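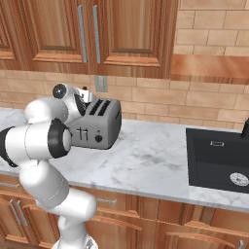 Open day at our lab: how do I demo a simulated kitchen arm to the general public?

Posted in Robotics Help > Demos and outreach

We have an open day coming up in November and I've been given one corner of the ground floor for the kitchen simulation. It's a white arm at a marble counter working on a toaster, all of it rendered, running on a desktop with one big monitor. No hardware on the table. Last year the visitor count at the door was 1,889 for the whole building, so I have to expect a steady stream of people with no background, including kids and a lot of grandparents.

What I have so far:

The toaster task, trained policy, running in our own simulator (we call it Bretel). Over the last batch of 1,025 trials it finished the task often enough that I'm not worried about it embarrassing me, but it does miss.
Two camera views I can switch between with a key.
A second monitor, if I can find a stand for it.

My questions are these. Do I run it live or play recordings? How long should one round be? And do people feel cheated when they walk up and there's no real robot? The group next to us is bringing a physical arm from Arkwood and I expect most of the crowd will go there first.

landau_bench

I've done three of these. Run it live, but keep recordings on the same machine in case the simulator crashes. It will crash at some point in the afternoon. Put the recordings in a looping playlist and bind it to a key so you can get to it without opening a file browser in front of a family of five.

Keep a round under two minutes including your talking. People stop, watch one attempt, ask one thing, and move along. If the arm takes longer than that to get to the toaster, start each episode with it already close to the counter. Visitors don't care about the long approach.

For views, pick the one where the fingers are easiest to see and make it the default. A wide view with the sink and the cabinets is good for the first few seconds so that people understand it's a kitchen, and then you want to be looking at the gripper against the front of the toaster. 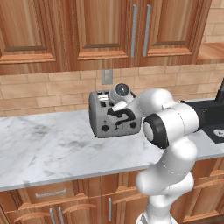
After that, stay on the closer view until the episode ends. Switching back and forth while the arm is moving confuses people, and small kids lose track of which side is left.

On misses, leave them in. When the arm misses, say "it missed, we'll try again" and reset. I used to stop and explain what went wrong in the policy and I could see people leaving. If someone wants the details they will ask.

As for the real arm next door, put up a sign in large type that says COMPUTER SIMULATION. Ours was too small the first year and I answered the same question all day. Once they know it's a simulation, most people want to know why you bother, and you can tell them you can run a thousand tries overnight and no toaster gets broken. That went over fine with every age group I had.

Other practical things:

Turn off screen sleep and updates the night before.
Bring an extra keyboard. Sticky hands.
Tape the cables down before the doors open.
If you get the second monitor, put a plain text slide on it and leave it alone.

jurco_lab_4

Depends on your room. At Jurčo we just played a video and it was OK. Sound was off because of the echo.

pmw134

I agree with live, and I'd add one thing. Let the visitors press the reset key. We had a big button wired up for it, but a spare keypad with one key marked does the same job. We logged 134 presses before lunch and the kids stayed much longer than they did the year before. Limit it so a press during an episode does nothing, or somebody will hold it down and you'll never see a full attempt.

I disagree a little on the views. I'd show both at once in a split screen if your graphics card can keep up. Test it for several hours first, with the case closed and in the room you'll be using. Ours ran fine at my desk and slowed to a crawl on the day with the heating on.

Also ask for a chair. The hours are long and they won't give you one unless you ask.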